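Ezequiel Arellano
@earellano_folds

Thread on folding shirts on a covered table, as opposed to a bare one. I have been meaning to write this up since March. Skip if you own an ironing board and are content.

Background. The work table at Utska is used for paperwork in the mornings and laundry after 2 pm. It has a fabric cover on it, khaki, which stays on for both. Taking the cover off between jobs means clearing everything twice, so it stays.

A fabric cover changes the fold. On a bare top the shirt slides when you pull a sleeve across. On cloth it grips. The underside stays where it was, the top layer moves, and you get a diagonal crease from the armpit to the opposite hem.

The cure is to lift and place. Pick the sleeve up clear of the body, carry it over, put it down. No dragging. It is slower for the first dozen shirts and the same speed afterwards.

Second point: the cover itself has to be flat. A ridge under the shirt prints straight through jersey, less so through poplin. I smooth it from the middle outwards with the forearm before each pile.

Third: start from a properly spread shirt. A shirt out of the basket arrives as a lump, and most people try to fold the lump. Find the two shoulder seams first, hold one in each hand, shake once, lay it face down. Collar away from you.

If you can't find the shoulders, find the hem. The hem is a loop and can't hide for long. Run it through your fingers to a side seam, follow that up to the armpit, and the shoulder is a hand's width further on.

Fourth, and the one I get wrong: clear the near half of the table before the first shirt goes down. Papers can live at the far end. Anything flat with a screen should go there as well, or the shirt ends up on top of it.

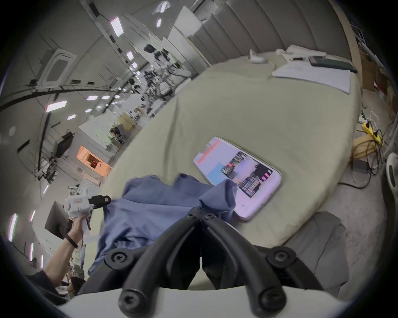 Valbona Karagiannis: Why not fold on the bed like everyone else? Mine is the right height if I kneel and there's room for two piles.

A mattress gives under the hand. You press a crease and the surface goes down with it, so the crease never sets. Fine for towels. For shirts I want something hard under the cloth, even if the cloth is thick.

Valbona Karagiannis: Fair. But then you've got to carry the piles upstairs.

True. I carry them in the basket, on their edges, like files. They shift less than when stacked flat and you can take one out without disturbing the others.

Back to the list. Fifth: overhang. A sleeve that hangs off the edge will pull the rest of the shirt after it, slowly, while you are dealing with the other sleeve. Move the whole garment inwards before folding. The same goes for anything waiting its turn. Trousers draped over the edge will be on the floor within the hour.

Dimensions, as I will be asked. My finished shirt is 219 mm wide, which is the width of the folding card I use, a Popescu one that came in a pack with a drawer liner. The drawer is 590 mm inside. That takes two rows with enough slack to get a hand down the side.

Finished length is 329 mm before the last fold in half. If yours comes out longer, the shirt is a long cut and needs thirds. Do not force it into halves – it will stand proud of the drawer and catch when you close it.

You can do without the card. A hardback book of the right width works. A magazine does not, it bends when you pull it out and takes the placket with it.

On buttons: top one, third one, bottom one. Doing all of them adds nothing for a drawer. Doing none lets the front open on the second fold.

Several of you have asked about the Hulladness spray for creases. I tried one bottle. It smells of pears and the creases were still there. Water from a plant mister and a flat hand did the same job on cotton. I have not tested either on linen.

Tusero sell a table pad that is supposed to replace the cover. It is dense felt with a rubber back. Good surface, wrong size for my table by a few centimetres each way, so it went back.

Order of work, for anyone who wants it as one post: papers to the far end, screens with them, smooth cover, spread shirt, sleeves lifted over, sides in to the card, card out, hem up, halve, basket.

Next thread will be fitted sheets, once I have a method I would defend. At present I have two and they disagree about the corners.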